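Nekport plant hands tray duty to an arm

The tray line at Nekport's Dristirby plant got a new hire on 1 January 2018, and it skipped the holiday complaints. The 12 people who used to move trays have been retrained for inspection.
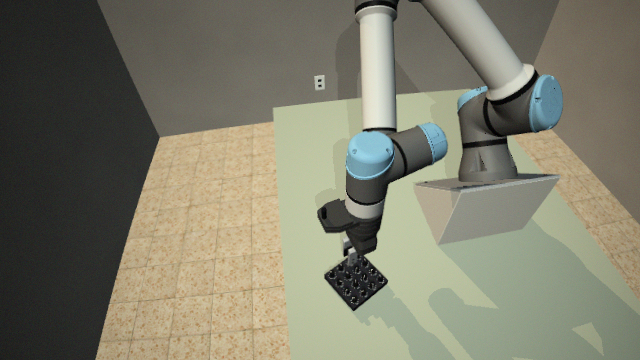
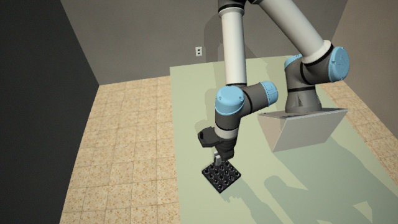

Simulated views of the arm and a black tray.

“My back is delighted,” said packer Hye-jin Woo. “My eyes have filed a grievance.” Shift lead Jong-dae Son said pay is unchanged. Breaks are still three a shift, none taken by the arm.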